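**Kunsthalle Milport** · Thread zur Reihe »Hören im Dunkelraum«

1/ Die Kunsthalle Milport eröffnet im April eine Werkreihe zur Klangkunst nach dem Ende des Tonträgers. In diesem Thread erläutern wir die kuratorischen Grundlagen und geben Hinweise zum Besuch.

2/ Im Zentrum steht die Frage, was mit der Stimme geschieht, wenn sie keinen festen Ort der Speicherung mehr hat. Schallplatte und Tonband besaßen Anfang und Ende, die man in der Hand halten konnte. Der Stream kennt lediglich einen Zustand der Verfügbarkeit.

3/ Die Theorie des Hörens hat diesen Übergang lange als Verlust beschrieben. Wir schlagen eine andere Lesart vor: Das Rauschen der Übertragung, die Pause beim Laden und der Abbruch der Verbindung sind Teil des Materials und werden in den Arbeiten als solches behandelt.

4/ Gezeigt werden 4 Installationen. Die umfangreichste, »Darnness«, besteht aus 343 Aufnahmen leerer Wartehallen, die ohne erkennbare Reihenfolge ineinander übergehen. Ein vollständiger Durchlauf ist im Rahmen eines Besuchs nicht vorgesehen.

5/ »Darnness« verzichtet auf Sprache. Wer länger bleibt, wird dennoch Silben zu hören meinen. Der Begleittext verwendet hierfür den Ausdruck »Restwort«. Wir übernehmen ihn mit Vorbehalt, da er eine Absicht des Materials nahelegt, die sich nicht belegen lässt.

6/ Die Arbeit »Núñez« im Obergeschoss kehrt das Verhältnis um. Eine einzelne Lesestimme wird über 50 Minuten so weit gedehnt, dass ihre Konsonanten zu Flächen werden. Verständlich bleibt der Text ausschließlich für diejenigen, die ihn mitlesen. Leseexemplare liegen am Eingang bereit.

7/ Beide Arbeiten berühren eine ältere Debatte: Ist Zuhören eine Tätigkeit oder ein Erleiden? Das Ohr lässt sich bekanntlich nicht schließen. Daraus wurde häufig auf seine Passivität geschlossen. Die Reihe legt dar, dass Aufmerksamkeit auch ohne Lid möglich ist und Übung verlangt.

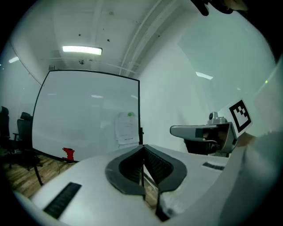
8/ Der Begriff der Übung ist dabei wörtlich zu nehmen. Zur Reihe gehören 2 Hörseminare, in denen kurze Passagen mehrfach gehört und anschließend schriftlich festgehalten werden. Vorkenntnisse in Musik oder Medientheorie sind nicht erforderlich. Die Anmeldung erfolgt über das Sekretariat.

9/ Der Reader zur Ausstellung erscheint in der Edition Tatum. Er enthält die Wandtexte in ungekürzter Fassung sowie einen Aufsatz zur Geschichte der Telefonansage. Vorbestellungen nimmt die Buchhandlung im Foyer entgegen.

10/ Hinweis zur Barrierefreiheit: Die tiefen Frequenzen in »Darnness« sind über den Boden spürbar. Transkripte sämtlicher gesprochener Passagen werden auf Anfrage ausgehändigt. Letzter Einlass in das Obergeschoss ist um 17 Uhr.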